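Clamitz Panic Button: Set-Up Guide

Section 4. Installing the button and setting up your contacts

Read this section before you fix anything to a wall. The sticky pad on the back of the Clamitz is strong and holds grudges.

The Clamitz is a personal alarm for the home. Press and hold it and it alerts the people you have chosen, and after that the Olell monitoring desk. It does not ring the police for you. If you are in danger and can use a phone, dial 999 first and press the button second.

What you need
The button and its base unit
The Tzanetos app, installed and signed in (see Section 3)
At least one person who has agreed to be woken up
A wall, shelf or worktop within 80 paces of the base unit

4.1 Choosing a spot

1. Walk through your home and think about where you would be if someone came in who shouldn't. Most people say the hall. Most people are in the kitchen.

2. Pick a place you can reach without crossing in front of a door. Beside the bed and near the cooker are both good. Inside a drawer is poor, however tidy it looks.

3. Put the button at a height you can reach sitting down or lying on the floor. Try both. Draw the curtains first if you have neighbours.

4. Keep it away from light switches. A button next to a light switch will be pressed by every guest you ever have, and Olell will come to know you by name.

Note: The button is small and matt on purpose, so that a visitor with bad intentions will take it for a doorbell receiver. Please don't label it. 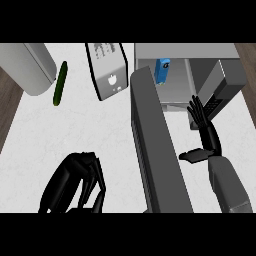

Worktops need a little more thought than walls, and the kitchen is where we get the most questions. The button works perfectly well lying on a flat surface, but things in a kitchen move, and an alarm that has been shoved behind the bread bin is a paperweight. Give it a patch of its own, well clear of whatever is waiting to be chopped: a cucumber on a pale marble-effect counter is easy to spot at a glance, and a small grey button under a tea towel is not. If in doubt, use the pad and stick it down. Wipe the surface first and leave it to dry, or you will be sticking the Clamitz to last week's dinner.

4.2 Pairing the button

1. Plug in the base unit and wait for the light to turn white. This takes as long as it takes.

2. Open Tzanetos and choose Add Device.

3. Hold the button down until it buzzes twice, then let go.

4. Give the button a name. Choose something a stranger could act on, such as "Back bedroom". "Button" is allowed, but if you own 2 of them you will regret it.

If the light turns amber, the base unit has lost the button. Move them closer together and start again from step 3.

4.3 Choosing your contacts

1. Tap Contacts, then Add. The app sends each person a text asking them to accept.

2. Put them in the order you want them called. Nearest first usually beats dearest first.

3. Agree a plain sentence with each contact that means "I am not all right". It should be something you could say in front of another person. Write it down somewhere other than the fridge.

4. Tell your contacts what to do when the alarm comes through. They should ring the police and stay outside. They should not turn up with a golf club.

Caution: Do not add anyone you may one day need protecting from. If a person has keys, knows your passcode or has ever shared your phone account, go to Section 9 (Quiet Mode) before you carry on. In Quiet Mode the button makes no sound and shows no light, and the app appears on your phone under another name.

4.4 Testing

1. In Tzanetos, choose Test. Do this before you press anything. A real press made in the belief that it was a test is still a real press.

2. Hold the button for a slow count of three.

3. Check that every contact has received a message beginning TEST. Ring any who haven't.

4. Press Finish Test. Until you do, Olell will treat whatever you send as practice, screaming included.

Repeat the test once a month. Tuesday mornings are quiet at the desk, and the staff are at their most forgiving.

4.5 False alarms

To cancel a call, enter your passcode in the app. If Olell rings you back, give them your agreed word. Saying "it's fine, honestly" will not stop the call, as that is also what people say when it isn't.

4.6 Recordings

The base unit saves 300 seconds of sound from the moment of a press. The file is kept in your Jivard folder and can be handed to the police as it stands. Don't trim it or rename it. If the folder is more than 100 files deep, the oldest will be deleted to make room, so move anything that matters.

For batteries, see Section 5.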